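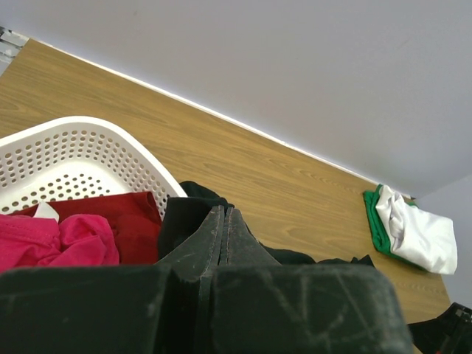
The Haltent kit at the laundry table, seen from the left wrist.

I have been thinking about laundry more than any grown person should, and I blame the Haltent people. Their folding kit is two arms, a pair of grippers, a wrist camera, a box of cables and a subscription, and they want you to clamp it to a table you already own and let it deal with your clean clothes. I had it for most of June. I've now got opinions, and they aren't all the ones I expected to have.

Let's start with the price, because everybody I mention this to starts there. The software runs 40 dollars a month, and if you stop paying, the arms still move but they won't fold anything you haven't taught them by hand. I hate this. I hated it when my doorbell did it and I hate it more on something with elbows. You buy the hardware, you bolt it down, you give up a whole table to it, and then you rent the part that knows what a sleeve is. Mihret Lencho, who I share an office wall with and who likes gadgets far more than I do, thinks I'm being a crank about it. Her argument is that cloth is hard, the folding gets better with every update, and somebody has to be paid for that. Fine. Sell me a version that stays as good as it was the day I bought it, and let me decide whether I want better!

Now the folding, which is the fun bit. Towels it does beautifully. It does them slowly, and I mean you could make coffee and drink it, but the corners meet. T-shirts are good if they're light-colored and lying fairly flat. Black clothes are another story. A pile of black stuff is where I'd tell anyone to test this kit before signing anything, because the folds disappear into each other, and I can barely tell a hem from a crease in there myself. On my table it would pinch a fold in the middle, lift, think about it, put it down again and try an inch to the left. Sometimes it got there on the second go. My record for one black T-shirt was 3 minutes, and I've folded that same shirt in the time it takes to sneeze.

And I kept watching, that's the embarrassing part. I was supposed to be getting my evenings back. The sales page has a line about this, something about reclaiming hours, and I'd like to know whose hours they mean, since mine went to standing in a doorway rooting for a machine to find a collar. I suppose that wears off. It hadn't by the time I packed the thing up.

The grippers deserve a paragraph because I haven't seen a single review mention them. They're the two-finger kind, black, with fairly narrow tips, and they're good at getting hold of a single layer of cotton. They also scuff. Pale scratches on the black, across the big right-hand block below the fingers, plus some wear along the inside edges where the two fingers face each other. Does that matter? For grip, I didn't notice any difference. But I do wonder what a scratchy edge does to a silky blouse over a year, and I'd want an answer from Haltent before I fed it anything I loved. I wrote and asked. I got back a link to buy a spare set for 220 dollars.

The rival everyone brings up is the Lumier, which is a closed cabinet you hang things in. Luuk Leemans has one at his guesthouse in Flisholm and swears by it, though when I pushed him he admitted that he clips every item in himself, one at a time. To me that's most of the job! The thing I liked about the arms is that you can tip a jumble in a plastic basket, put the basket on the table, and leave. The basket can have pink things on top of red things with a bit of white poking out, no sorting, no clips. The kit has to work out where one ends and the next begins, and when it does manage that, I'm properly impressed — more than I was by the folding.

So would I buy it? With the monthly fee, no. I'd rather put the money toward a second hamper and fold badly in front of the TV like I always have. If you run a small rental place and your wash is mainly sheets and white towels, I can see it, and I'd at least ask for the trial. For a house full of black T-shirts, wait a version or two. I sent mine back with one sock still missing, and I'm still checking the cable box.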